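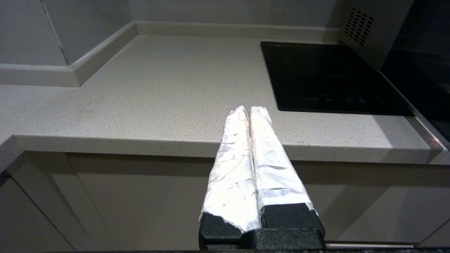 Search products Go

Skarnix two-finger gripper kit
Posted in February by Maite Arroyo

I built mine on the kitchen worktop over a couple of evenings and I'm dead pleased with it! You get 2 fingers, the mounting plate and a bag of screws (keep the spares, you'll drop some). It opens to 90 mm, plenty for mugs and jars. I wrap the fingers in kitchen foil, shiny and crinkly, and swap it when it tears. Teodoro Lozano prefers rubber sleeves on his, and we still argue over it.

Kit weight 111 g. Fits the Rodow arm. Order code 1535.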